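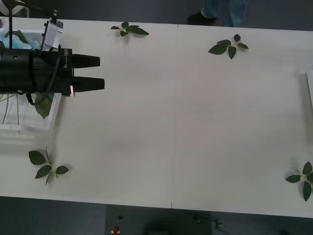
The Roses of Sesance

When I came to Sesance in December I knew how to say good morning, how to ask for the price, and how to say that I was sorry. With these three things I got work at Marras.

Marras was a shop, but people did not come in to buy. Dario Marras rented flowers to theaters, to two hotels and to a photographer who was always late with the money. All the flowers were artificial. They lived in long boxes on the shelves, and on each box was a number, and the same number was in a thick green book with the name of the customer. The last number in the book was 1,590. I remember it well, as I wrote it there myself, and I made the nine so badly that Dario had to write it again.

"You will do roses," he said to me on the first morning.

He put a tray on the white table, and beside the stems he put a light blue cloth. The cloth was for the dust. He showed me one time, without many words. You hold the flower under the head, where it is strong. You go down with the cloth, slowly, to the end, and you do not go up again. If you go up, the leaves catch and turn over, and then you have a second job.

I went up, of course. I did it with the first rose, and he saw it and went to make coffee.

The roses on that tray had come back from the theater in Ranent. They had been in an opera there for one winter, and in the third act a singer had to hold one in her teeth. Dario told me that she hated it. She said it tasted of raincoat. So every evening she threw it down much harder than the music asked for, and a boy picked it up from behind the curtain with a stick.

"Which one is hers?" I asked.

He looked at me as if I had asked which egg in the box was the oldest.

"How can I know? They are roses."

But I wanted to know. I had a small room above a bakery, I had no friends yet, and I thought about this singer when I walked home. The next day I took the roses one after another and looked for marks of teeth. I did not find teeth. What I found was a rose with something wrong lower down. A narrow piece of leaf, more yellow than the rest, had bent and folded itself around the stem, and it looked to me like a ribbon which a child has tied. 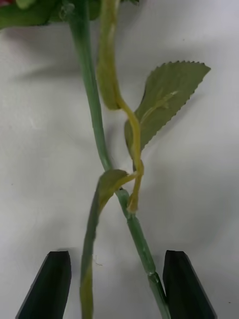

The narrow leaf, twisted beside the stem of the red rose.

"This is hers," I said.

Dario came and put on his glasses. He turned the rose a little to the window.

"Why?"

"She held it here. Every evening, before she threw it, she was nervous and she turned this leaf with her fingers."

I did not have the word for nervous, so I showed it with my own hand. He understood. He pulled at the little leaf with his nail, and it moved a bit and then went back to its place.

"My wife would say the same thing," he said. "She also had theories."

It was the first time he spoke about a wife. I waited, but he was already looking for his pencil.

In the afternoon the man from Oltix came. Oltix was the company that wanted to rent roses for the opening of its new office, more than 90 of them, all red, all with straight leaves. The man said the word straight several times. He walked along the shelves with his hands behind his back, and when he came to the table he bent down and looked at my rose.

"Not this kind," he said.

"No," said Dario. "This one is reserved."

I looked in the green book when the man was gone. There was no name beside it. I did not say anything, as I had only three sentences and none of them was good for this moment.

We worked late for the rest of that month. Dario repaired the stems and I did the leaves. He had his own way, which he had learned from his father: green tape, pulled tight and turned with the thumb, so that it goes down the stem without a fold. Where the tape ended, he left the stem as it was. The public does not look so low, he said, and in a vase there is only water or shadow. I think also that he did not like to pay for tape.
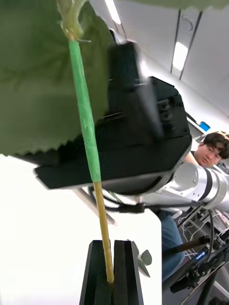
Green tape on the upper stem, and the bare yellow end below it.

I asked him one evening who had the idea to make leaves with such teeth on the edge, if the public does not look.

"The leaf they see," he said. "The leaf is in the light. Half of a rose is the leaf. Put a bad leaf on a good rose and the people think of a supermarket."

He held one over our heads, against the lamp, and I saw the veins which went out from the top like small roads. I had dusted leaves like this for weeks and I had never looked from below. He turned it two times and gave it to me.

"From here the singer sees it," he said. "When she lies on the floor, in the end. She dies under the table with the flowers. Did I not tell you this?"

He had not told me. I laughed, and then he began to tell me the whole opera, with all the brothers and the letter, and he sang the part of the father quite badly. It was past nine when we put on our coats.

The roses for Oltix went away in eight boxes, and they came back in seven. Dario shouted on the telephone for a long time. I could follow almost all of it, and I was proud, although I was also a little afraid for the man with the hands behind his back.

The other rose stayed with us. It had no box now, it just lay with the cloth at the left end of the table, and I moved it each morning to clean and put it back after. In spring a letter arrived from Ranent. They wanted to play the opera again, with the same singer, and they asked if we had something that tasted better.

Dario read it to me twice. Then he opened the green book, pushed it across the table and gave me the pencil.

"Write her name," he said. "And make the letters nice."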